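4.2 Toy tidying

Of our household chores, putting toys in a box was supposed to be the easy one. Small children manage it, at least under threat. We collected 700 demonstrations with hand-held grippers and trained the Werlow policy on all of them. The toys were chosen to have little in common: a soft rabbit with long floppy ears, a plastic doll, a smooth green toy, a glossy red one and a bumpy tan peanut (Fig. 4).

Soft toys forgive almost anything. A fingertip that arrives late or crooked still comes away with a fistful of rabbit. Hard, rounded toys forgive nothing, and the policy chased the red one across the table with what Mazurek's lab notes call "real commitment."
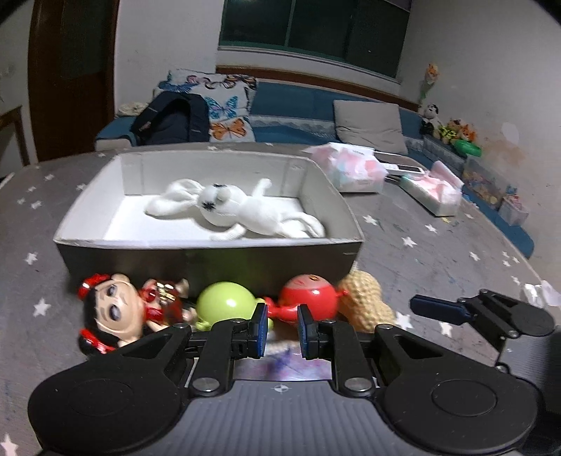 Figure 4. Toy-tidying setup, with the rabbit in the open box and four toys in a row in front of it.

4.3 Results

Over 100 trials per toy, Werlow boxed the rabbit 94 times and the red toy 41. The Dretov baseline did worse on both – it had a habit of closing on air and carrying the air, very gently, to the box. Adding demonstrations up to 1000 helped with the peanut and changed little else. We would not yet leave either system alone with a playroom, or expect a parent to pay for the privilege.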